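Workshop notebook, June
Entry by D. Pelupessy
Started 8.40

Linseed putty, second batch

Continuing with the sashes from the Hattori house. The first batch of putty was too soft and I wrote last time that I suspected the oil. I now think it was the chalk. The bag had been standing open near the sink and the chalk had taken moisture from the air. Today I used a new bag and dried the chalk first on a tray, at low heat, before mixing.

Recipe as mixed this morning: 200 g of chalk to begin with, then boiled linseed oil added in small amounts until the mass holds together. After this I knead it by hand and add more chalk until it does not stick to the fingers any more. Kieran prefers to mix with the knife on a board. I tried his method with one small piece and it gave lumps, but possibly I have less patience than he has.

Resting time under cling film was one hour. It became a little softer while resting, so I kneaded in a spoon more of chalk. 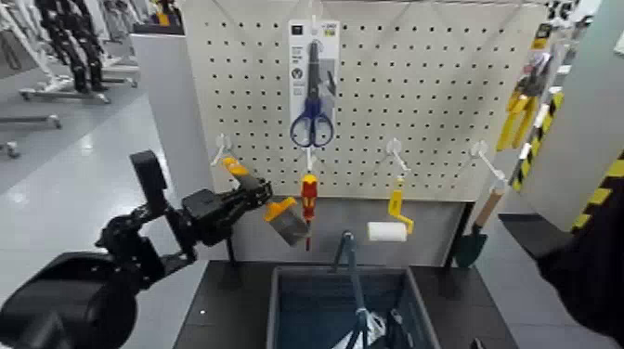 Sash 1 (upper, from the staircase). The old putty was very hard along the bottom and almost loose at the top. I softened the hard part with the infrared lamp in short periods and kept a strip of folded foil over the glass. Total time for the bottom edge was 11 minutes. There is no crack in the glass. This is the old drawn glass with the small waves in it, so I do not want to go faster.

Under the putty the rebate is grey and dry. I brushed it with thinned linseed oil, and after that a thin coat of the Warico primer. Setsuko asked me whether shellac would be better as a barrier. I have read both opinions. My worry with the bare wood is that it drinks the oil out of the putty and the putty becomes crumbly, and for this the primer should be enough. Perhaps we can make one sash with shellac and compare next spring.

Sash 2 (lower, from the staircase). Not started. One glazing bar has a soft place near the joint, the knife goes in 7 mm. Itsuki will look if it can be repaired with a small scarf piece or if the whole bar must be made new. He has some old pine with narrow rings which would match.
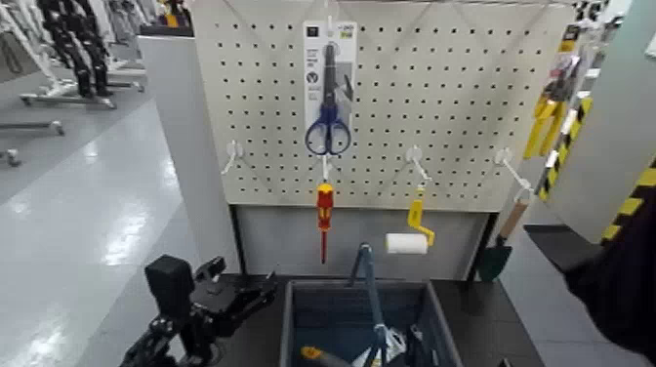

13.15. Put the bedding putty in sash 1 and pressed the glass in with flat hands, only along the edges. The excess came out evenly on three sides. On the left side there was a gap as long as my thumb, so I lifted the glass again and added more. Sprigs every 130 mm, the same as the old holes where possible.

Front putty went on well. I held the knife too steep in the first corner and it pulled, then it was good. The line should stay just under the sight line from inside, so that the paint can cover the putty and go a little onto the glass.

Put a ball of the remaining putty in a tin with some oil on top. Label is on the lid.

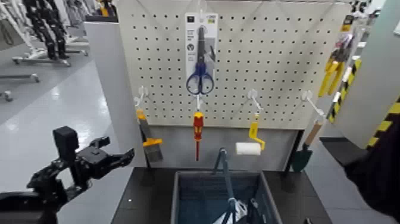 Pegboard with paint brush, screwdriver and scissors.

Questions still open:

Masanobu says the Ralari pigment can be mixed into the putty, so that it does not shine white before painting. How much can be added before it changes the drying? He will ask his supplier.

How long to wait before the first coat of paint. I have written two weeks in the plan, but the client would like the staircase closed sooner. I have explained to him that the skin must form first. We can put a board over the opening in the meantime.

Sash 1 is lying flat on the trestles near the north window, please do not turn it. Next time: scarf repair on sash 2, and order more sprigs.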